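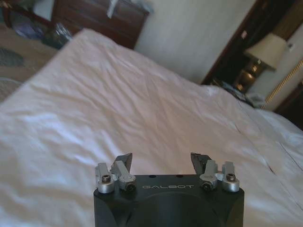 Bed linen and guest rooms: the things you keep asking me

I've had the same handful of emails since I put up the post on getting our spare room ready, so I've gathered them up on one page. I let the room out for 30 or so nights a year and the rest of the time it's for family, so I make that bed a lot. I'm no hotel housekeeper, mind!

Do you iron your sheets?

No. I used to, and I used to be cross every Monday. Now I take them off the line while there's still a touch of damp in them, fold them over the banister for an hour and put them straight on the bed. You get a few creases in the middle and they mostly pull out if you tuck the foot end in first and then go up to the head and tug. If someone's arriving at teatime and it still looks like a map of the Alps, I spray a little water on and smooth it with the flat of my hand. Works a treat.

Why white?

Boil washes, mainly, and I can buy one replacement without matching anything. My sister has gorgeous dark green sets and they've all faded at different speeds. White does pick up a pinky cast under warm bulbs, so don't panic and rewash it, look at it in daylight first.

Which sheets are they?

The fitted ones were from Kullo and I got them in the January sale. The flat ones are Drevard, a bit heavier, and they take ages to dry. If I was starting again I'd go for all Kullo. I paid 80 pounds for two of the Drevard and I still wince.

How do you keep the cloths and covers from getting creased in the cupboard?

I don't put them in the cupboard! Anything big and light goes on a hanger. Fold it in half, then half again if it's huge, and drape it so the weight is the same both sides. Find the corners before you start, it saves such a lot of flapping about. If the edge is pinked (that little zigzag cut) you can leave it unhemmed for years as long as you're gentle in the wash.
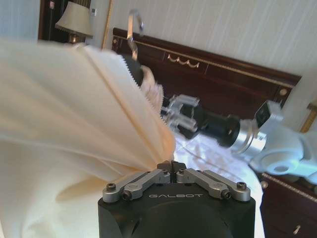

Florencia Durán wrote in to disagree with me on hangers: she says a thin wire one leaves a ridge right across the middle of a cloth by the end of a week, and she slides a cardboard tube over the bar before hanging anything wide. She also hangs hers inside out so any dust lands on the wrong side. I've tried the tube since, and yes, fair enough, it's better. Kitchen foil tubes are a bit skinny but the wrapping paper ones are perfect if you cut a slit down them.

Where do guests hang their clothes if there's no wardrobe?

On a stand. I'm a great fan of an old turned wood one, the knobblier the better, and they turn up at house clearances all the time. Do check the joints by giving it a wiggle before you pay. Mine came from Benítez, the second-hand place by the station, and it needed 5 minutes with wood glue. Put a couple of hangers on it before anyone arrives or they'll throw everything over the chair, and who can blame them.
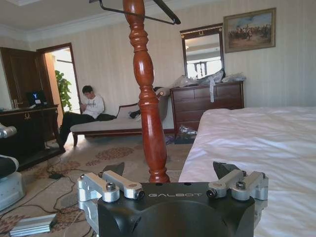
The other thing with a stand is the weight. One winter coat on one side and over it goes, so I tell people to hang the heavy things low and spread them out, and I keep it near a wall and well away from the bed.

Is a chaise longue any use in a bedroom?

More than I expected. People sit on it to read or look at their phones and that keeps them off the bedding. Go for a fabric you can sponge. Nikola Nowakowski asked if you can sleep on one and I'd say an afternoon nap, yes, a whole night, no.

Mine was 198 pounds from Rovano with delivery on top, and the legs needed felt pads.

What do you do with the plastic bags that bedding comes in?

Keep the zip ones for spare pillowcases. The rest pile up on top of the chest of drawers until I have a blitz, so don't look to me for tips on that one.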